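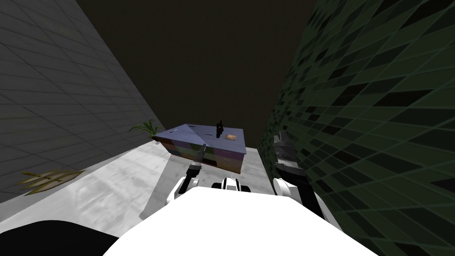

Drawer task, simulated room, both arms forward.

Progress report to the Petkov fund, household chores strand
Prepared by Mihret Kumsa, August 2021

You asked in February for a plain answer on whether a two-armed machine can be trusted with small jobs in a home or on a shop floor. The answer is still no, though it is a better-informed no than the one I gave you then. All the work in this period was done in simulation. Nothing below should be read as a result from a real kitchen.

We ran the drawer task 300 times under the Mivau controller. The job is to go up to a set of drawers, open the one asked for and leave everything else alone. I would call it done in 90 of those runs. Mivau's own log gives a higher figure, as it counts any drawer that moves at all. I have told them we won't report it that way.

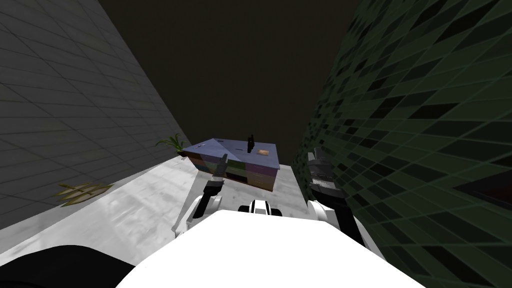
The gap between the two counts is mostly part-opened drawers. A drawer that comes out by a finger's width is no use to anyone wanting a tea towel, and I don't think it should earn half a mark either. The supplier disagrees and we have agreed to print both numbers in the final report, with theirs second.

Time is the other problem. A person does this without breaking off a conversation. The quickest run we accepted was slow enough that I went back and checked the clock. Listgate, who would be the first shop to try any of this, want shelf drawers checked during opening hours, and at present the machine would simply be in the way.
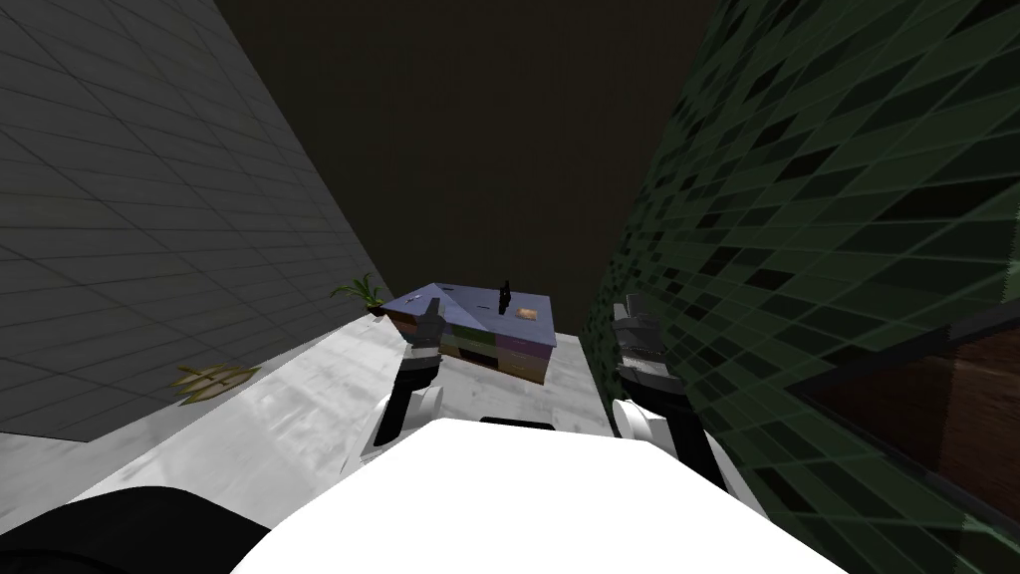
Room layout matters more than we allowed for in the bid. We had planned on open floor and ended up testing in tighter spaces, at Listgate's request, as their stock aisles are narrow. With a tiled wall on either side and the drawers at the far end, there isn't much spare room around two arms, and the right one is close to the green tiles before any pulling begins. I had seven runs stopped for touching a wall. Plidby's planner may help here — it is due to us next month — but I have heard that about planners before.

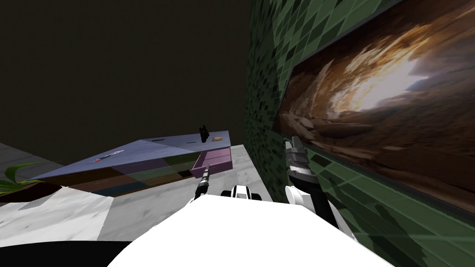
Clutter is where I would spend the remaining money. A bare worktop is a poor test, so the task sheet now asks that items on top be left where they are. An open drawer makes a nice slide for a funder's meeting, but I would sooner be asked about the knife lying on the counter, and whether I'd let the machine work next to one with a child at home. I wouldn't.

Spending is on plan, with 881 pounds left in the computing line. I ask to carry that over. I don't ask for the shop trial to be brought forward, and would advise against it if Listgate ask you directly.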